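In praise of dark green

Halina Szulc

I went to buy a kettle in November and came home in a bad mood. Danadico had 32 kettles on the shelf (I counted them, because I was already cross and wanted a number to be cross with) and every single one was black, white, grey or that brushed steel that shows your thumbprint until you die. The young man asked if he could help. I said did they have a green one, and he said there was a sage. The sage was grey. I held it next to a grey one and he had the decency to look uncomfortable.

So I want to put in a word for dark green. Proper dark green, I mean – park railings, old racing cars, the front door of any pub worth going into, the felt on a card table, wellingtons before they started doing them in daisies. I'll take bottle, olive, holly, whatever you want to call it, so long as there's some actual green in the pot.

When I was growing up in Zitville you couldn't get away from it. The bus shelter was dark green. The school railings were dark green and so was the bottom half of the corridor, up to the height of a ten-year-old's sticky hands, with cream above. My father had one tin of the stuff in the shed which seemed never to run out, and over the years it went on the gate, the wheelbarrow, the rabbit hutch, my first bike and one unlucky deckchair. You'd lean on something and your mum would find out what. I don't think he ever chose it. It was simply what you painted a thing with if you wanted the thing to last, and I think that's a big part of why I trust it. A dark green object looks as though it has a job.

Now, I know how this goes. Someone is going to write in and say neutrals are calming. I've had this from my sister for years. She did her whole downstairs in a Ruseo shade called Quiet Pebble, and then the upstairs in another one called Pebble Dusk, and I've stood in her hallway where the two meet and I could not for the life of me find the join. She says it lets the eye rest. Rest from what? The eye's had nothing to do since the front step!

The other argument, and it's a better one, is about selling up. Grey sells, they say. Paint everything the colour of porridge so that the next people can imagine their own lives in it. Fine, if you're moving next month. But my sister has lived there since her boys were small and she's going nowhere, and there she is, keeping the place nice for strangers. I find that a bit sad, if I'm allowed to say so. You pay for the house, you hoover it, you might as well like looking at it.

And it has spread so far past houses. Car parks used to be a treat for a small child, all those reds and mustards and browns, and there was always one orange one you'd claim for yourself. I walked through the big one behind the station last week and got to 41 cars before I met a colour, and that was a blue so dark I had to wait for the sun to come out before I'd allow it. Phones, sofas, toasters, even toys! My neighbour's little girl has a set of beige stacking cups. They're lovely quality, she got them from an aunt, and she would rather play with the lid of the bread bin (red).

I'm told colour costs more, that every extra shade means another lot of boxes in a warehouse somewhere. I believe it. I'd pay it. I'd have paid four pounds more for a green kettle without even sighing, and I sigh at most things.

What I like about dark green in particular is that it isn't showing off. People who are scared of colour always think you mean yellow. They think you want them to live inside a fruit salad. But dark green is very nearly as polite as black, it goes with wood, it goes with cream, it hides muck beautifully, and it looks better scuffed than new, which you can't say of anything white. And put it next to a bit of brass and I'm a lost woman. A green door with a brass letterbox! A green desk lamp with the little brass chain! Even a speck of that gold colour against it will do, it warms the whole lot up.

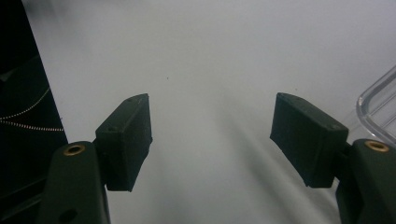
Dark olive green with a small round of brass. Still my favourite pairing.

I did have a go at my own kitchen after the kettle business. I had put it off for ages on the grounds that it's a dark room and everyone says you mustn't put a dark colour in a dark room. Well, it was a gloomy grey room before and now it's a gloomy green one and I'm much happier in it. It needed two coats on the walls and three on the cupboard doors, and I got some on the cat. My sister came round, stood there with her coat on, and said it was very brave. She stayed until ten at night, mind, and she usually goes at eight.

I'm not asking for much. I don't want a law. I'd just like the people who decide these things to leave one green on the shelf, next to all the greys, and see who picks it up. And if you've got a door or a gate that wants doing in the spring, have a look at the dark end of the colour card before you reach for the pebble. It's only a tin of paint.

I got the kettle in the end, by the way. It's an Aaltonen, second-hand, from a woman two streets over who was having a clear-out. The lid sticks and it takes an age to boil. It's the colour of a holly leaf and I wouldn't swap it for 200 of the others.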